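Vier Monate Kollura-Tapete, ein Zwischenstand

Ich habe mich lange gegen Mustertapeten gewehrt. Meine Großmutter hatte braune Kreise im Flur, und wer dort nachts aufs Klo musste, kam seekrank an. Im August habe ich trotzdem drei Sorten Vlies mit Blattmotiv bestellt, weil das Gästezimmer zum Hof aussah wie das Wartezimmer eines Steuerberaters, der aufgegeben hat.

## Die Kandidaten

**Iltia** ist der günstige Einstieg. Dünn, sehr weiß auf der Rückseite, riecht beim Auspacken nach Schlauchboot. Eine Bahn habe ich geklebt und am selben Abend wieder abgezogen, was immerhin einwandfrei ging. Mehr Lob fällt mir nicht ein.

**Cullard** kostet 98 Euro die Rolle und kommt in einem Karton, der schöner ist als mein Kleiderschrank. Griffig, schwer, deckt alles ab, auch die Dübellöcher meines Vormieters. Leider passt der Rapport nur, wenn man pro Bahn gut einen halben Meter wegwirft. Der Händler nennt das »großzügige Motivführung«.

**Kollura** liegt preislich dazwischen und ist es dann geworden. Für das ganze Zimmer samt Kleister und einer neuen Andrückrolle habe ich 439 Euro bezahlt. Mit Cullard wären es 803 gewesen, und für die Differenz kann man sich sehr lange einreden, dass Palmen ohnehin alle gleich aussehen.

## Das Kleben

Wandklebetechnik, also Kleister an die Wand und die Bahn trocken hinein. Achilleas Pappas hat mir geholfen, was bedeutet, dass er auf der Leiter stand und »links« sagte, wenn er sein Links meinte. Die ersten Bahnen saßen nach einer Stunde. In der Fensterlaibung haben wir dann den Rest des Tages verbracht.
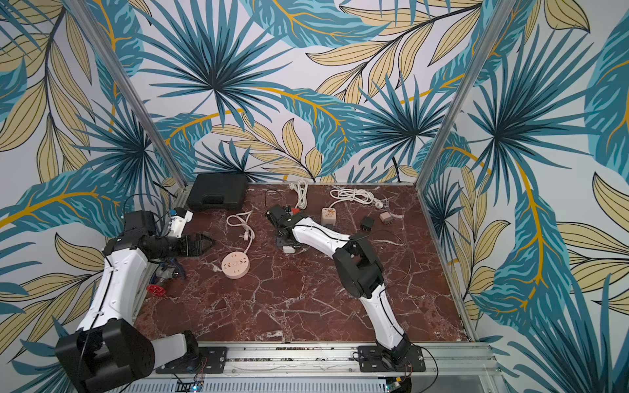 Ecken sind überhaupt das Thema, über das die Anleitung schweigt. Sie besteht aus vier Zeichnungen eines lächelnden Mannes vor einer vollkommen geraden Wand. Mein Rat: die Bahn in der Ecke trennen, zwei Zentimeter umschlagen lassen, die nächste neu ausloten. Große Blätter verzeihen den Versatz. Bei Streifen wäre ich ausgezogen.

Das Cuttermesser von Economou, das man im Set dazukaufen kann, war nach der zweiten Bahn stumpf. Normale Abbrechklingen aus dem Baumarkt nehmen und oft abbrechen.

## Nach vier Monaten

Die Nähte halten, bis auf eine über der Heizung, die sich langsam für die Welt öffnet. Kaffee ging mit einem feuchten Tuch weg, Filzstift nicht (mein Neffe, ein Schmetterling, er bleibt). Severino Sepúlveda hat als erster Gast drin geschlafen und beim Frühstück gefragt, ob es auch ein Zimmer ohne Pflanzen gebe.

**Plus:** reißt nicht beim Korrigieren, kräftiger Druck, sauberer Zuschnitt an den Kanten.

**Minus:** die Anleitung, das Messer, leichte Farbabweichung bei der letzten Rolle. Unbedingt vorher die Chargennummern vergleichen, ich habe es nachher getan.

4 von 5 Sternen. Der Flur bleibt weiß.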